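Gririne Home Textiles Customer Care
Ticket 1430
Subject: Striped kitchen towels won't fold square any more
Opened by: Emília Mikuš
Handled by: Ksawery Wilczyńska
Status: Waiting on customer

Emília Mikuš wrote:
Hello, and I hope this finds you well! I bought a set of your striped towels in June, the cream ones with the yellow hem, and I have been so pleased with them (my sister has already tried to walk off with one). My trouble is with the folding. When they were new I could fold them in half and in half again and the stripes lined up beautifully on the shelf. Now the corners miss each other by a good finger's width, and the stack leans over like an old fence. I wash them warm with the sheets and tumble dry on high, which may well be my mistake. I've tried ironing, and I've tried folding them the other way around, and neither one helped much. Is there a way to get them back in shape, or have I ruined them?

Ksawery Wilczyńska replied:
Hi Emília, thank you for such a kind note, and please don't worry, I very much doubt you've ruined anything. When a towel comes out of a hot dryer the hem can tighten up more than the middle does, and then the whole thing pulls a little crooked. Could you try this with just one towel first? Wash it cool, by itself or with a few light things, and skip the dryer. While it's still damp, lay it flat on a table, take the two top corners and pull them gently apart until the top hem runs straight, then do the same at the bottom. Smooth it from the middle outward with your palms and leave it there until it's fully dry. Then fold it by the stripes and let the old creases go where they like.

Emília Mikuš wrote:
Well, that was a nice little project for a rainy afternoon! I did it on the ironing table and gave it overnight. The long sides are much better now and the stripes meet when I fold it in half. The short sides still seem a touch off, maybe 14 millimeters when I hold the ruler to them, but I can live with that if it's the best they'll do. I did wonder about the threads at the corner too. Should I pull them or leave them be?

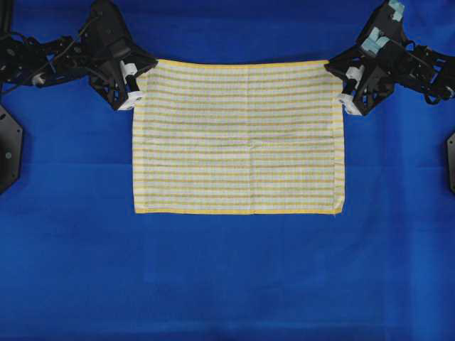

Ksawery Wilczyńska replied:
So glad the long sides came around! Please don't pull the threads, as tempting as it is, because one of them may be holding the end of the hem stitching. Snip them close with small scissors, and if you have a needle handy, put two or three stitches in yellow through the very corner. For the short sides, I'd give it one more cool wash and this time stretch it crosswise as well, a little at a time. A warm iron along the hem only, with the towel still slightly damp, helps too.

If the corner opens up after you've trimmed it, write back on this same ticket and I'll send a replacement towel. I'll leave the ticket open until I hear how the second wash went.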